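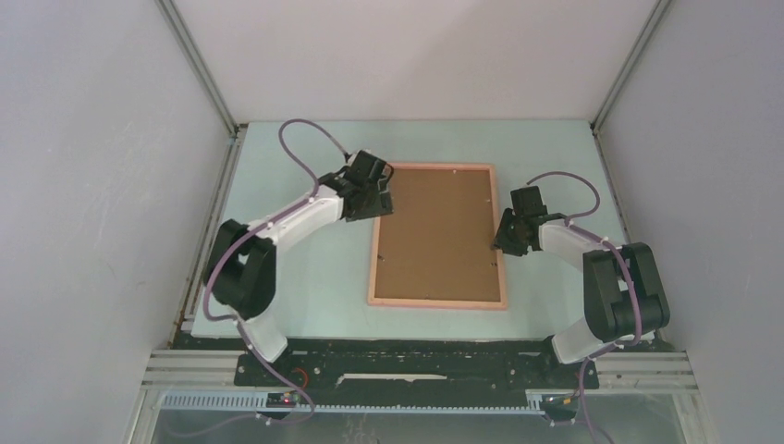
Monday, 6.40 in the evening

Rain gauge read 3 mm at seven this morning, all of it overnight. Running total for the year now 641 mm. The Brurberg station up the valley has 854, so the gap between us is still widening and I no longer think it is my funnel. I levelled the funnel again in April and the gap carried on as before.

Barometer steady until noon, then a slow fall. Wind south-west, light. Cloud base low enough to hide the mast from breakfast until after two.

Changed the wick on the wet bulb. The old one had gone stiff at the top end and was reading high by a few tenths, probably for most of last week. I have put a pencil mark against those days in the book and left the figures as written. Naledi would correct them — I prefer to see what was read at the time.

Letter from Arūnas Laur about the Flatow records. He has the monthly sheets but the daily ones stop in the middle of a winter and start again in another hand, with the thermometer apparently moved to a north wall. He wants to know whether the two halves can be joined. Without an overlap, I doubt it. Wrote back asking for the height of the second wall above ground and what surface lies under it.

Ground temperature at 100 cm has hardly changed in a fortnight. The shallow probe follows the sun as usual and drops off sharply by four.

Still to do: clear leaves from the gutter above the screen, new batteries for the logger, ring Carmela about the spare measuring glass. Evening reading at nine, then bed.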